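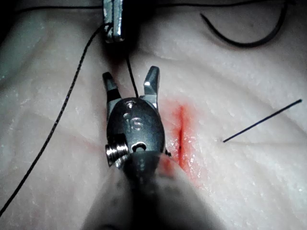

Rezaei

October 16, 2021
Tindthorpe bench, suture pad, thread tracker

Spent the session on the handover between the thread tracker and the grasp planner. The planner was getting stale strand estimates whenever a wrist rotated in front of the suture. The tracker kept publishing its last good curve with a fresh timestamp, so everything downstream took it as current.

Changed the message so the timestamp is the one from the camera frame the curve was fitted to. The planner now rejects anything older than 300 ms and holds position until it gets a new one. Left the hold indefinite for now. It needs a proper timeout with a retreat move, but I don't want to write that on top of the old state machine.

Replayed log 314 against the new build. The planner holds where it used to close on nothing. It also holds in a couple of places where the old estimate was fine, and that costs time on the pull-through. 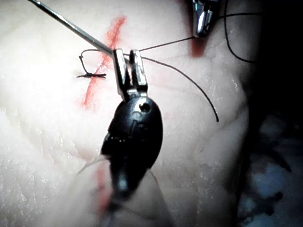

A comment on the merge request asked whether the hold should depend on thread tension, so that a strand pulled straight between two tools could keep its estimate longer than a slack one. I think that is right. A taut segment is fixed by its two end points and we have those from kinematics. Free tails are different, they move when anything touches the pad. Plan is to add a per-segment field for taut/free and let the planner pick the age limit from it. Not done yet.

Hand-eye calibration was redone before the replay work. Residual is worse on the left arm than the right. The Vamurdale config still had the old tool offset in it, and the loader was reading that file first. Removed it from the search path. If your launch script names it directly you will now get an error at startup. Point it at the shared one. 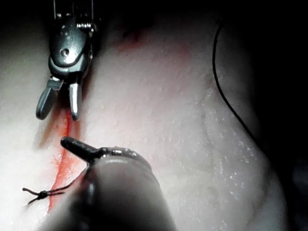

With the offset fixed I went back to the collision margin between the two tools. The planner treats each jaw as a capsule, and near the incision the capsules overlap well before the metal would touch. It then refuses poses a person would use without thinking. Tried a tighter mesh for the distal part only. Planning time went up but stays inside the control budget. Keeping the capsules for the shaft.

Also moved the jaw-angle limit out of the planner and into the driver, where it should have been. 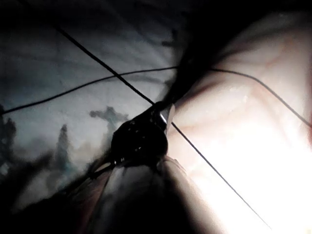 Segmentation is the weak part now. The Zelumen labeling tool exports each strand as a single polyline, and where strands cross it sometimes swaps them, so the training masks carry the swap too. I fixed the export script to keep the strand ID through a crossing. Contrast is the other problem. The diagonal thread runs over a blown-out white patch at lower right, and the other one passes over the printed fabric on the left, with dark shapes in the print. One threshold won't do for both. Going to mask out everything beyond the pad edge first and see what is left.

To do:
taut/free field in the segment message
timeout and retreat for the hold state
rerun 314 with the pad mask on
lower the exposure and log the gain with each frame
relabel the crossings before the November training run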